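3.2 Small labels and the price of a short run

The second group of records in our corpus comes from small labels that worked between the city of Celedthorpe and the surrounding towns. We have catalog data for 90 releases, and for most of them we also have the pressing orders. A typical order was 200 copies, while the largest one, a compilation of drone and psychedelic bands by the label Wolura, reached 700. The label owner, Senga MacAulay, told us in an interview that she never planned a second pressing — the money from one record had to pay for the next one.

This way of working had an effect on the music itself. Bands recorded long pieces in a single take, because studio hours were expensive and tape was reused. In the Nieto sessions, for instance, nine of the tracks have no overdubs at all. Reviewers of the time heard this as a style, and later bands copied it also when they had more money. 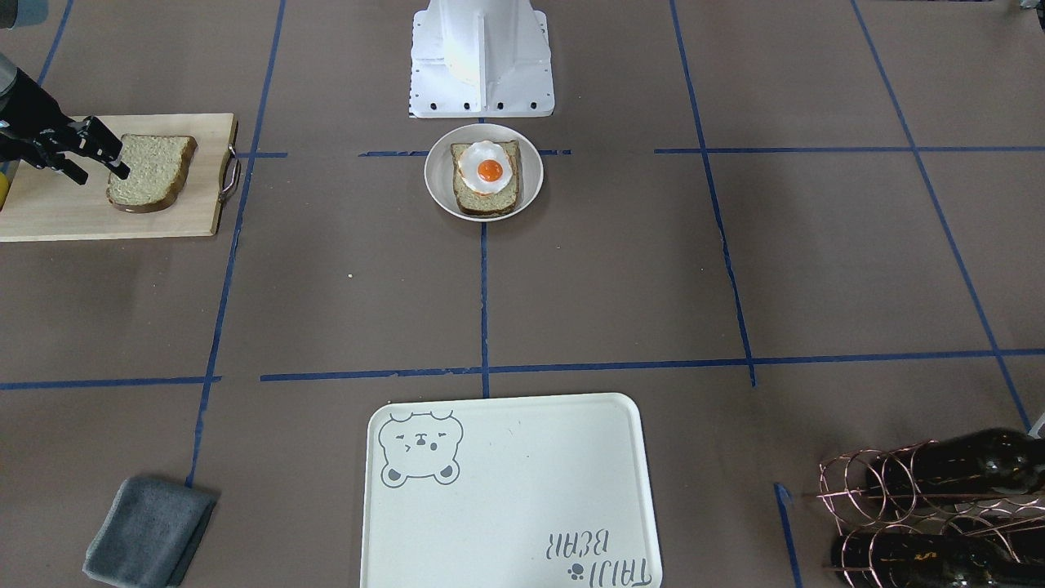 Figure 4. Gripper at a slice of bread on a wooden cutting board.

Did the short runs limit how far the music traveled? They limited the sale of records, but the listening was much wider, as home-made cassette copies passed between friends and were played at the Volo club before the concerts.

We must be careful with this point, as cassette copies leave few traces in the archive. Our evidence is mainly letters to the labels, in which listeners ask for the title of a song they know only from a tape. Such letters arrived also from towns where no shop had the records in stock. In the next section we compare the addresses on these letters with the tour dates of the bands.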